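Nov 3, 2025. Bench notes, gear grease comparison, second round

Continuing from the September sheets. Question is still the same: which of the two greases to specify for the Sindcombe feed drive, and whether the wear we saw in the first round came from the grease or from the mesh. First-round data is in the red binder. Do not mix it with the numbers below, the backlash was set differently.

Setup. Pinion and wheel on the short shaft rig, fixed center distance, dead weight brake on the output. Drive at 700 rpm, no ramp. Both gears degreased twice, blown off, weighed, then greased by brush on the tooth flanks only. I left the bores clean this time. Last round some grease crept along the key and we weighed it as lost.

Sample A is the Drundthorpe lithium, the tub we already had. Sample B is the Fukham calcium complex, new tub, opened this morning. B is stiffer out of the tub and drags on the brush. Took three passes to get an even film.
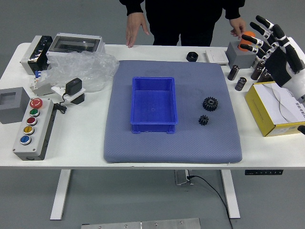 *Parts on the table, blue-gray pad in the middle.*

Run A, 176 minutes. Stopped once to retighten the brake arm, restarted within the same minute, not counted as a break. Noise steady throughout. On teardown the film was thin but continuous on the drive flanks, thrown clear on the tips. Normal for a grease this soft. A light polish band at the pitch line, nothing I could catch with a fingernail. Coast flanks looked unused.

Run B, same time, same load. Louder for the opening stretch, then settled below A. I put that down to the stiff grease channeling: the teeth push it aside and it does not flow back until it warms. After teardown there was a ridge of it standing on both side faces, and the flanks under it were well covered. Polish band narrower than A.

Weighing. Wheel from run A lost 5 mg. Wheel from run B lost less than the balance will resolve with the door open, and it was open, so I am recording "not measurable" and leaving the cell blank. Repeat with the door shut before anyone quotes it.

Tooth contact. Blued the flanks before each run. Pattern sits toward the hub side in both cases, so the shaft is out of parallel by a little. This was also true in September and I did not write it down then. It means the first-round wear at the tooth ends is a mesh problem and the grease comparison from that round should be thrown out. Zodwa Tshabalala agrees about the pattern but wants the shaft checked with an indicator before we discard anything. Fair. Booked the granite plate.

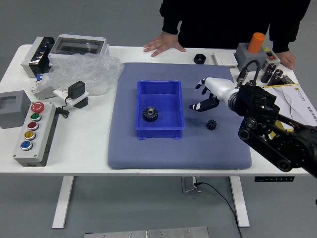

**Open items**

- Indicator check on the output shaft, both ends, at four positions.
- Shim the bearing block if runout is fine and parallelism is not.
- Repeat both weighings, door shut, gears left to reach room temperature first.
- Ask Trajkovski whether the replacement pinions are from the same heat treat batch. The paperwork has two part numbers and one certificate.
- Long run on B at 990 rpm once the mesh is corrected. If it is going to channel and stay channeled, it should be at that speed.

Cleaning note. The citrus solvent leaves a film that throws off the weight. Follow it with alcohol and wait for the reading to stop drifting. B needs a stiff brush in the roots, a rag does not reach it. Used rags go in the lidded can.

No recommendation yet. If I had to order tomorrow I would order B for the open gears and leave the bearings on A, mostly on account of the thrown grease in run A. The guard on the Sindcombe drive has a slot at the bottom and anything thrown ends up on the belt.

Mixing the two is untested. Purge fully before changing over.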